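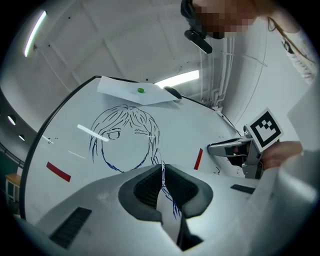
Category: Project updates / Equipment and purchasing

Progress report for the Panavau equipment grant, second period
Prepared by Davoud Nouri, Irthorpe workshop

Dear colleagues,

I am sending the report for the second period of our grant. In the first report you asked me to write less about the method and more about what we have bought, what we still wish to buy, and when the money will be needed. I have tried to follow this.

What we have at present

The workshop now has eight handheld grippers in working condition. They are used in pairs, one in each hand, so we can have four people recording at the same time. In practice we have three people, and the fourth pair is kept ready for when something must be repaired. I had planned from the beginning that all four pairs would be in use, and I must admit this was not realistic. The fingers wear out, the screws of the handle become loose, and one pair is nearly always open on the repair bench.

Each gripper carries its own camera with a very wide lens, and a square marker plate on top. The plates were in the original budget as a printed item of almost no cost. We have since replaced the paper plates with stiff ones, as the paper was bending at the corners and the tracking suffered. The difference in price was covered from the small materials line and I do not ask for anything additional.

The two robot arms are not yet bought. This is in agreement with the plan, where they belong to the third period, but I would like to speak about them already now, because the delivery is long.

The recordings

In this period we worked mostly on table tasks with both hands: folding paper, moving small items, placing things next to a piece of tape, and work on a whiteboard with marker pens. The whiteboard tasks were suggested by our partner at Plemadis and were not in the first proposal. I was doubtful in the beginning. A white, shiny surface gives strong reflections from the ceiling lights, and a thin pen line is difficult for the camera when the reflection lies across it. But the partner has explained that their customers will ask for exactly such surfaces, and I have accepted the argument.

We made 300 recordings that passed the check, of which 200 are with both hands. The target for this period was reached in April. The remaining weeks were used to repeat the recordings where the marker plate of the second gripper was hidden for too long. That is a typical error of new operators. They turn the wrist too far, and the plate goes out of sight for the other camera. We now explain it in the first hour of the training and it happens less.

The operators are students from the design school in Irthorpe, paid by the hour. Their hours are inside the budget. Two of them will finish their studies before the summer and I have to find new persons, and please expect a slower month when this happens.

Spending in this period

The purchases were made in the following order.

Finger pads. We changed to a softer pad with a textured surface on the inner face. The former pads were smooth and a small hard object would jump away when it was pressed. The new ones cost more per set, but they last longer, and over the whole period the line is nearly equal to what was planned.

Batteries and chargers. This line is exceeded. I had calculated one battery for each gripper and it is clearly too few. When a battery must be charged, an operator is sitting and waiting, and the hour is paid in any case. I bought one spare for each gripper. I took the money from the travel line, as the visit to Plemadis was done by video.

Storage. Here we spent less than planned, since the university has given us space on its server until the end of the project. I ask for your permission to keep this amount and move it to the arms. The details are in the section below.

Lighting. Nothing was spent. I had asked for two soft lamps in the proposal. After the work with the whiteboard I am not certain that lamps are the right solution. If we make the light too perfect in our room, the data will not look like the light in a normal room, and Plemadis has told us plainly that they want the normal room. For the moment we only turn the board a little when a reflection covers the important part of the surface. I propose to leave the lighting line untouched until the third period and decide then.

The robot arms: three possible ways

I have received offers from two suppliers, and a third way would be to rent. I describe them shortly.

The first supplier is Ratanaporn, who also sold us the gripper parts. Their advantage is that our gripper can be mounted on their arm with an adapter plate which already exists. The price is above our budget line, but it includes the controller, the installation and one day of training. The delivery is long. They hold the price only if we sign before the end of the second period plus one month.

The second supplier is cheaper for the arm itself. The controller is counted separately, the adapter must be made by us, and the maintenance contract is not optional in the first year. When I put all of it together the difference to Ratanaporn becomes small. I also could not get a clear answer on which spare parts are kept in this country. I asked it twice in writing.

To rent would be possible for the last four months. The monthly price is acceptable, but at the end we have no equipment, and the grant was given to us mainly in order that Irthorpe should own a working station afterwards. There is also a condition that the arm may not be modified, and I fear our gripper with its cable would already be considered a modification.

My recommendation is Ratanaporn, with both arms in one order. I considered to buy one arm now and one later. It would be easier for the cash plan, but 200 of our recordings need two hands, and with one arm we can test nothing of them.

What I ask from you

First, the permission to move the unused storage amount to the line for the arms. It covers the greater part of what is missing. The rest I can cover from the reserve, which was not touched until now.

Second, a confirmation that the payment for the third period may be requested earlier, at the moment of signing and not at the delivery. Ratanaporn asks for a part in advance. If this is not allowed under your rules, please tell me soon, and I will speak with them again about the conditions.

Third, a small matter. The form for equipment asks for a serial number for each item above the limit. The grippers are assembled by us from parts and have no serial number. I have given them our own numbers and engraved these on the inner side of the handle. I hope this is sufficient for your inventory.

Risks for the next period

The first risk is the delivery of the arms. If they come later than promised, we continue to record and use the time for the cupboard and drawer tasks, which do not depend on the arms.

Another one is the electricity in the workshop. The room was not made for machines of this type and the landlord must approve a separate circuit. He has seen the drawing and has no objection, but I do not have his signature. The electrician's price is in the reserve calculation.

I also mention the floor. Ratanaporn wants a base plate screwed down, and our floor has heating pipes under one half of it. We have marked the half where it is allowed. The station will therefore stand nearer to the door than I would like, and the recording table must move to the other wall.

The table of costs and the two offers are sent separately, together with the comparison sheet. I am in the workshop in the mornings and can be reached by telephone after 14:00.

With kind regards,
Davoud Nouri

Related reports
Panavau equipment grant: report on the first period
Irthorpe workshop: operator training and paid hours
Notes from the video meeting with Plemadis on surface materials
How to request a change between budget lines
Inventory form for self-built equipment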